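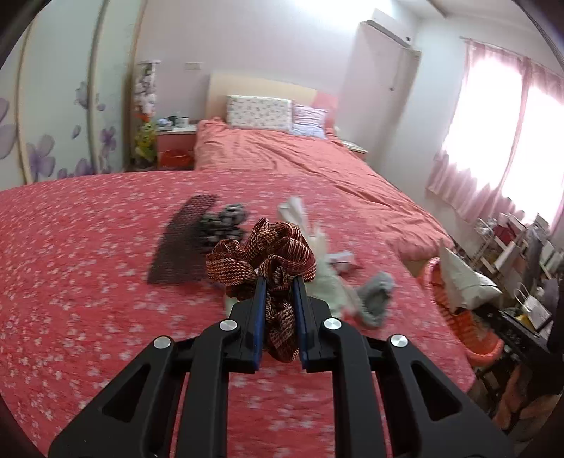 Section 4. Running the demo at an open day

Read this before the visitors arrive, not while they're on the stairs. It covers the hand-held gripper only. The arm has its own guide. The job we show is always the same one, small soft things picked up off a bed in an ordinary bedroom, because people get it straight away. A crumpled scrunchie held between the blue pads explains more than the whole slide deck. Keep the slides for the hall if you must. Everything below assumes the Jidska gripper with the standard pads, and the Jarum recorder software already on the laptop. If yours is the older Lahlou handle, the steps are the same but the buttons are swapped, see 4.9.

4.1 What to bring

Gripper, in its case
Spare pads, one pair at least
Charger and the long lead
Laptop with Jarum, logged in beforehand (guest wifi is never any good for logging in)
Lens cloth
Sticky labels for the visitors' names
Printed sheet of the steps in 4.5, big type
Hand gel

Don't bring the demo cubes. They got left in for the Fekondale visit and everyone wanted to stack cubes.

4.2 The room

1. Get there early. 19 minutes is the shortest we've managed for the full set-up and that was with two people who had done it before.

2. Pick the bed nearest the door if there's a choice. Visitors bunch up and the ones at the back can't see otherwise.

3. Bedspread on, pulled flat-ish. A patterned one is fine. Don't iron it.

4. Leave the rest of the room as it is. Pillows, shelves, stuff on the bedside cabinet, all fine. A stripped room makes people ask whether it only works in a stripped room.

5. Curtains. Sheer ones closed, heavy ones open. Direct sun on the bed gives bad tracking and a lot of squinting.

6. Clear the floor on the side where people will stand. Bags, leads, shoes. The long lead goes along the wall and gets taped.

CAUTION: No visitors on the bed. Small children will try.

4.3 Gripper checks

Do these in order. If one fails stop and fix it, don't carry on and hope.

1. Case open on a flat surface. Lift the gripper by the handle, never by the fingers.

2. Look at both pads. Clean, flat, no lifting at the corners. A lifting pad catches on thread and pulls it.

3. Squeeze slowly all the way, let go slowly. The fingers should stay parallel the whole way. If they meet at the tips first, the linkage has had a knock. Use the spare.

4. Check the pivots with a fingertip. No play. Do not oil them at the venue, oil ends up on somebody's bedding.

5. Power on. Wait for the green light to go steady. Takes a moment.

6. Wipe the lens. Wipe it again after the first few visitors, there's always a thumb print.

Note: a black circle round the edge of the picture on the laptop is normal for this lens. Visitors ask. Say it's a very wide lens and move on.

4.4 Jarum

1. Open Jarum, choose Open Day from the profile list. NOT the last profile used, which will be somebody's test.

2. Check free space. One afternoon is about 300 short clips and it will stop dead without much warning if the disk fills.

3. Name the session with the place and the month, e.g. the hall name then May. No visitors' names in the session name.

4. Press Preview. Move the gripper side to side. The picture should follow with no lag you'd notice. If it lags, close everything else, including the slides.

5. Record one test pick. Play it back. Delete it.

CAUTION: Recording picks up the whole room because the lens is so wide, faces included if people lean in. Put the sign on the door and say it out loud as well. Anyone who doesn't want to be in it stands behind the person holding the gripper. That works, mostly, but remind them.

4.5 The demonstration

Do it yourself first, then hand over. Don't talk while picking, it makes you rush.

1. Put a few things out on the near half of the bed. Soft things, different sizes. A sock, a cloth, a hair scrunchie, something mesh or stiff for contrast. Let them overlap a bit.

2. Stand square to the bed, elbow in, gripper a forearm's length above the cover.

3. Press Record. Count to two in your head so there's some still footage at the start.

4. Come down slowly with the fingers open. Stop when the pads are either side of the item and just touching the cover.

5. Close. Gentle squeeze, then a bit more. Cloth bunches up between the pads, let it.

6. Lift straight up. Hold it there so people can see. This is when they take their photos.

7. Carry it across to the basket. Smoothly. Swinging blurs everything and the clip gets thrown out later.
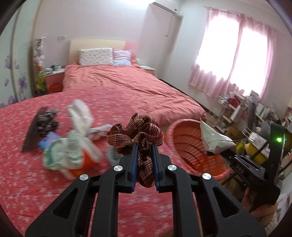 8. Lower to just inside the rim, then open. Don't drop from height, light things drift and land on the floor and then there's the laughing and you've lost them.

9. Back to the start position. Press Stop.

Four picks is plenty for you. Then it's the visitors' turn.

Note: position of the basket matters more than you'd think. Beside the bed on the same side as the holding hand, rim lower than the mattress if possible. If it's behind you people twist round and the lead wraps their legs.

4.6 Handing over to visitors

1. One at a time. Gel first, then gripper.

2. Show them the grip. Whole hand round the handle, not fingertips.

3. Let them squeeze it in the air a few times before pressing Record. Everyone does the crab thing. Let them, gets it over with.

4. Ask them to choose one item and say which. Then they go for it.

5. Don't grab their wrist to correct them. Talk them through it.

6. If they miss, leave the recording running and have them try again. A miss followed by a good pick is useful and we keep those.

7. Two picks each, then the next person. At the last open day 71 people signed in and the queue was out onto the landing, so be firm.

Left-handed visitors: fine, same handle. Move the basket to the other side if there's time.

Children: fine if they can hold it up with one hand without wobbling. Otherwise you hold, they squeeze.

CAUTION: Keep fingers out from between the outer plates while someone is squeezing. The linkage closes up and will pinch. Worst moment is when someone points at a part to ask what it's for. Take the gripper back first, then let them point.

4.7 Questions you'll get

Is it a robot? The hand-held one isn't, no motor in the fingers, your hand does the work. The recordings are used to teach the arm. Leave it at that unless they want more.

Why not just use the arm? Slow to set up, needs bolting down, and a bedroom is small. With the hand-held you can be in and out in an afternoon.

Can it fold? Not with one. Two people with a gripper each can have a go at a towel. Only offer this if the queue is short, it takes ages.

What happens to the film? Point them at the sheet by the door. Don't make it up. If they want their clip taken out, write the time down and do it before you leave the building.

How much does it cost? Don't know, is the right answer. Take their email.

4.8 If it goes wrong

Green light off. Battery. Plug in the long lead and carry on with it attached, warn people about the lead.

Green light on, no picture. Unplug the laptop end, wait, plug back in. If still nothing restart Jarum. You'll lose the clip you were on, not the session.

Item slips out. Pads dusty, or the squeeze was too quick. Wipe pads with a barely damp cloth and let them dry propely. Silky things slip whatever you do, take them off the bed.

Gripper picks up the bedspread as well. Going too low. Come up a touch before closing. Happens with nearly every first-timer, keep the cover loosely tucked at the foot end so the whole lot doesn't travel.

Thread caught in a pad. Stop. Open fully. Work it free by hand, don't pull with the gripper.

Clips all blurry. Either the lens is smeared or people are whizzing. Slow them down, or open the heavy curtains more if they've been shut.

4.9 Lahlou handle, differences

Record is the lower button. Stop is the upper.
The light is on the underside, so you have to tip it to look.
Pads are thinner and wear quicker, bring two spare pairs.
Don't let children use it, the spring is too stiff.

4.10 Packing up

1. Stop the session in Jarum and wait for Saved. Do not shut the lid before it says Saved. Yes, even if the hall is being locked.

2. Copy to the spare drive. Check the number of clips matches on both.

3. Gripper off, pads wiped, fingers left slightly open in the case. Closed for weeks leaves a dent in the pads.

4. Everything off the bed and back wherever it came from. Look in the basket too, right to the bottom.

5. Tape up off the floor, sign off the door.

6. Fill in the sheet: place, month, number of visitors, anything that broke. If a pad was changed say which side.

Pads and spare leads are reordered from the stores page, see section 6. Allow a week.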